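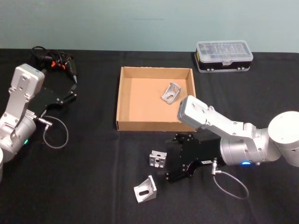

Lena Pietrzak asked that the pre-session checks be split from the in-session checks, as the old combined sheet let operators sign off the recording items before a single episode had been stored. The sheet below follows that request.

Search this site

BIMANUAL CELL – DEMONSTRATION COLLECTION CHECKLIST
Site: Hjaltested
Task family: parts to open box (brackets, corner cubes)
Inspection: Tuesday, before the first session
Completed by: Hafþór Nørgaard

Result codes: P = pass, C = pass with comment, F = fail, N = not checked.

1. Work surface

1.1 Black cloth covers the work area. P
1.2 Cloth creases. C
Comment: a soft crease runs back to front in the middle area. Acceptable for this task. Flatten before any session with parts thinner than the brackets.
1.3 Box open, no lid, walls upright. P
1.4 Task parts match the task sheet. P
Comment: aluminum angle brackets and corner cube. Parts are silver on black, so contrast is good. Glare on the bracket faces is to be reviewed in the first stored episode.
1.5 Items not in the task kept clear of the box. C
Comment: organizer case stays at the back right. Leave it in the same spot for the whole batch. If it moves, start a new batch number.

2. Arms and grippers

2.1 Emergency stop tested from the operator's position, both arms. P
2.2 Joint limits loaded from the Trirside profile. P
2.3 Gripper mounting screws checked by hand tool. P
2.4 Fingers open and close through full travel without a part. P
2.5 Gripper cables seated at the connector. P
2.6 Slack in gripper cables. C
Comment: both cables curl onto the cloth below the wrists. The loops must not lie between a gripper and a part at the start of an episode. Reposition by hand with the arms stopped.
2.7 Spare cabling secured. F
Comment: black cables with orange connectors are in a coil at the back left, near the left gripper. Tie the coil and move it out of reach of the left arm. Raised with Lena – to be closed before the next batch.

3. Cameras and background

3.1 All views recording at the same rate. P
3.2 Clock offset between views within the limit on the Iltell sheet. P
3.3 Wall behind the table free of posters, notes and tape. P
3.4 Wall marks. C
Comment: faint scuffs and small white specks on the green. They do not need cleaning for this batch. Do not clean part of the wall between sessions, as the background should stay constant.
3.5 Room lighting even across the wall, no moving shadows. P
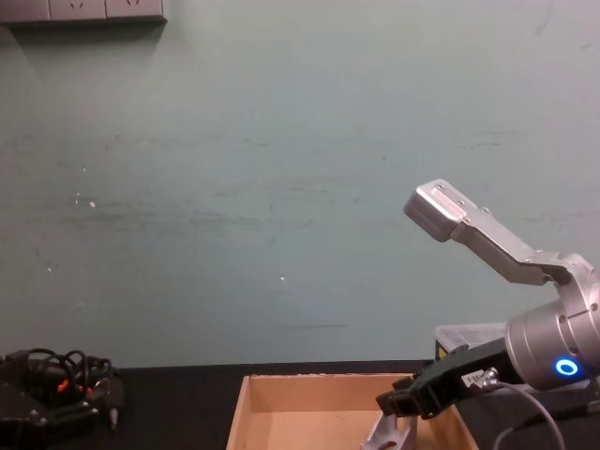 4. Episode recording

4.1 Start pose reached by both arms before the record command. P
4.2 Part positions changed between episodes. P
Comment: operators tend to return parts to the same few places. Use the position card and rotate the bracket as well as shifting it.
4.3 Episode ends with the part released and the gripper clear of the box walls. P
4.4 Failed grasps labelled and kept. C
Comment: 3 episodes were deleted by the operator during the January batch. Do not delete. Mark as failed and add a short note. Recovery attempts are useful to the training set when the label is correct.
4.5 Target per session: 50 episodes. Target per batch: 100. N
4.6 Break of 5 minutes at the halfway point of each session. N

5. Data handling

5.1 Free disk space checked before the session. P
5.2 Files named by batch, session and episode. P
5.3 Joint states and gripper states present in the test episode. P
5.4 Copy to the Pedevstead store completed and checksums compared. N
Comment: not possible until a session has been run. Lena to initial.

Open items: 2.7 (fail), 4.5, 4.6 and 5.4 (not checked).
Collection may start once 2.7 is closed. The remaining items are completed during and after the session.

Comments (1)

Lena Pietrzak
On 4.4, please add a fixed list of failure labels – missed grasp, dropped part, wall contact, operator abort. Free text alone is slow to sort. I will check 2.7 at the cell before I sign.

Shares: 3

Contact | Copyright Iltell | Back to top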